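Notas sobre a parte de alimentos do conjunto Caltari: torradas, pratos e bandeja com base. Este ficheiro acompanha a pasta `torradas/` e deve ser lido antes de usar as etiquetas.

# Caltari / torradas

## Conteúdo

A pasta reúne 2493 imagens de montagem de torradas sobre uma mesa cinzento-clara. São refeições pequenas: uma fatia de pão, uma pasta para barrar e, conforme a sessão, um ou mais ingredientes por cima. As imagens estão distribuídas por 122 sessões. Cada sessão corresponde a uma receita da lista Grinden, que está em `receitas.csv`.

A louça repete-se de sessão para sessão. O prato onde a torrada é montada é sempre o branco, redondo, de rebordo baixo. Os ingredientes ficam numa bandeja redonda à parte, com divisórias.

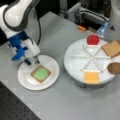 *Prato com torrada de cobertura verde e bandeja de seis compartimentos.*

## Estrutura da pasta

```
torradas/
 imagens/
 etiquetas/
 receitas.csv
 louca.csv
 notas_sessao/
```

- `imagens/` tem uma subpasta por sessão, numerada a partir de 001.
- `etiquetas/` tem um ficheiro JSON por imagem, com o mesmo nome de base.
- `receitas.csv` indica o pão, a pasta e os ingredientes previstos.
- `louca.csv` indica o prato e a bandeja usados.
- `notas_sessao/` guarda as anotações escritas durante a montagem. Nem todas as sessões têm notas.

## Etiquetas

| Campo | Valores | Observações |
|---|---|---|
| `pao` | `forma`, `centeio`, `outro`, `nd` | tipo de fatia |
| `tostado` | `sim`, `nao`, `nd` | avaliado pela cor da côdea |
| `pasta` | `verde`, `branca`, `vermelha`, `nenhuma`, `nd` | só a cor, não o ingrediente |
| `cobertura` | 0 a 3 | 0 sem pasta, 3 até à côdea |
| `bandeja` | `visivel`, `parcial`, `ausente` | |
| `legivel` | `sim`, `nao` | ver secção seguinte |

O campo `pasta` regista a cor porque a mesma cor serve para receitas diferentes. Quem precisar do ingrediente deve cruzar o número da sessão com `receitas.csv`. Nas sessões em que a receita foi alterada à última hora, a alteração está nas notas e o CSV não foi corrigido.

Uma fatia com a pasta ao centro e uma margem de côdea à vista recebe `cobertura: 2`. O valor 3 fica reservado para os casos em que a pasta chega à borda nos quatro lados. Na primeira ronda de etiquetagem este critério não estava escrito e houve divergências; 773 imagens foram revistas depois por Yi-chun Liao e têm `revisto: true`.

## Imagens pouco legíveis

Há imagens muito próximas e desfocadas em que não se consegue dizer com segurança que objeto está à frente. Ficaram no conjunto com `legivel: nao` e com os campos de alimento a `nd`. Não foram etiquetadas por dedução a partir das imagens vizinhas, mesmo quando a sessão é conhecida. 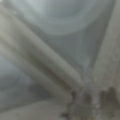 Para estes casos a regra é descrever apenas tom e forma no campo livre `obs`, por exemplo "faixas bege na diagonal, fundo cinzento". Nomes de alimentos ou de louça não entram em `obs`. As primeiras sessões ainda têm palavras soltas como "pano?" ou "borda?", que mantivemos tal como foram escritas e que não devem ser lidas como etiqueta.

Quem treinar um classificador de ingredientes deve filtrar por `legivel: sim`. Para contagens de sessões o filtro não é necessário.

## Preparação dos ingredientes

- O pão é tostado antes de ir para o prato.
- As pastas são barradas à mão, com espátula, e a margem varia bastante de fatia para fatia.
- Os ingredientes da bandeja são cortados no próprio dia e escorridos sobre papel.
- O tomate é substituído quando começa a largar água.
- A bandeja é lavada entre receitas com ingredientes diferentes.

## Problemas conhecidos

1. Em 22 sessões falta a linha correspondente em `louca.csv`.
2. O brilho do tomate e de outras peças vermelhas confunde-se em algumas imagens. Na dúvida, a etiqueta é `vermelho_nd`.
3. `forma` e `outro` foram usados sem grande consistência nas fatias quadradas cortadas de pão caseiro.
4. Os nomes das receitas misturam português e inglês.

## Versões

- **1.2** Revisão do campo `cobertura`. Acrescentado `revisto`.
- **1.1** Acrescentado `legivel`. Retiradas as imagens duplicadas.
- **1.0** Versão de julho, só com as receitas de pasta verde e branca.

Correções às etiquetas devem indicar o número da sessão, o nome do ficheiro e o valor proposto. As alterações aceites entram na versão seguinte.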